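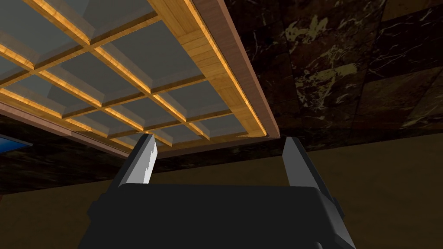

The operators at Relen work in the upstairs half of a former carpet showroom in Vomavia, in a room with the blinds down. There are nine of them on the roster, and no more than five are on shift at a time. Each one wears a headset and holds a controller in either hand. When an operator lifts her right hand, an arm lifts in a house that exists only on the company's computers.

The house is part of a project called Chamoun, and the job is to show a robot how to do household chores. The operators don't write instructions for it. They do the chore themselves, through the robot's arms, and the computer keeps a record of every movement. Later, a learning program is given the records and tries to work out how to do the same thing on its own.

A single run of a chore is called a demonstration. For a simple one, such as picking up an object and putting it down somewhere else, Relen asks for 80 good demonstrations before it starts training. Harder chores need more, and the team lead who sets the targets says she has stopped guessing how many.

"People expect the clever part to be the software," she says. "Half my day is about whether someone's elbow was in a sensible place."

New operators spend their first three shifts doing nothing that will be kept. They open the gripper, close it, and reach for things. The controllers give a small buzz on contact, but there is no weight to anything, and most beginners push straight past what they meant to pick up. One operator, who used to drive a forklift, said his first shift was the most frustrating day of work he'd had in years. By the second week he was fine, apart from a sore neck.
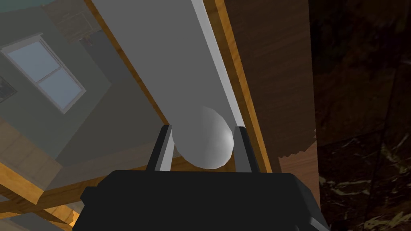 A white sphere between the fingers of the gripper, in the simulated house.

Working in simulation has obvious attractions. Nothing gets broken, and a room can be put back the way it was by pressing a key. The lighting can be changed overnight, or the walls, and the same chore recorded again against a different background. Relen does this a lot. A program that has only ever seen one colour of wall can go badly wrong when it meets another.

It has drawbacks too. Simulated objects slide and bounce in ways that real ones don't, and an operator can pick up bad habits from them. There are glitches as well - a hand that ends up on the wrong side of a wall, a view that tips over and stays tipped. Operators are told to stop and restart when that happens, but they are also told to mark the recording and not delete it. The programmers want to see the bad ones.

What makes a demonstration good is mostly pace. A fast operator who corrects herself at the end is harder to learn from than a slow one who goes straight there. Hesitation causes trouble as well. If a person stops to think with the gripper hanging in mid-air, the program may learn that hanging in mid-air is part of the chore. The advice pinned up beside the kettle is to do your thinking before you press record.

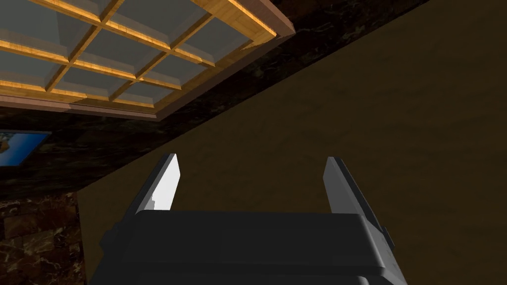

Can an operator teach a robot without knowing how to program?

Most of them do. At Relen the main things asked of an operator are steady hands, patience and a willingness to do the same chore many times over, and the programming is left to other staff.

Guiding a robot by hand is the older method, and the company still uses it downstairs. The motors are set loose, a person takes hold of the arm and walks it through the movement, and the joints remember where they were. It gives a better feel for the weight of things. It's also tiring, and the person's own body tends to get in the way of the cameras. For chores that need both arms, most of the staff prefer the headset. 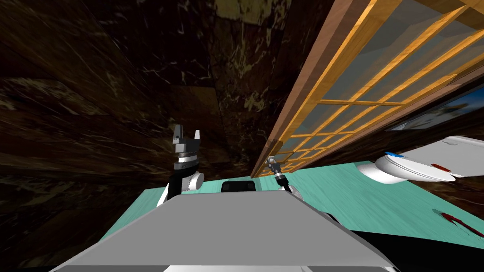 Words by a Galau staff writer | Technology | 5 min read

I was given a turn late in the afternoon. The chore was to pick up a cup and set it on a shelf, and I was told to take as long as I liked.

The first surprise was how far away my hands felt. I could see the gripper well enough, but I kept tilting my head to look around it, and the whole room swung with me. I knocked the cup over and had the room reset. Then I got hold of it and let go too early. The operator beside me suggested I keep my head still and move closer before reaching, and that helped a good deal.

I did get the cup onto the shelf in the end. The recording was marked as practice, and she took the headset back and carried on with her shift.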